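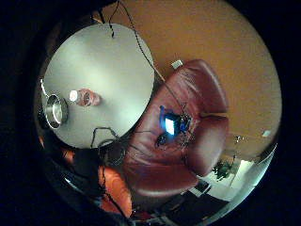 A club chair is a low, heavily padded armchair, usually covered in leather, with arms that run nearly as high as the back. The type spread through private clubs and hotel smoking rooms in the nineteenth century and later became common in homes. Stuffing is held in place by stitched seams, which divide the cover into puffy sections, as on the maroon leather chair beside the round gray table. Folds form where the seat meets the back, and these collect dust and crumbs.

Covers

Full-grain hides wear longest. Cheaper chairs use split leather with a coated surface, which may peel along the arms. Reds and browns are traditional. In her survey of 427 chairs, the upholsterer Hui-mei Tseng found that the front edge of the seat cushion was the most common place for a first split.

Care

Leather is wiped with a soft, barely damp cloth and kept away from radiators. Conditioner is applied sparingly and left for 10 minutes before buffing. Loose seat cushions are turned regularly to even out wear.

See also: Wing chair, Chesterfield sofa, Side table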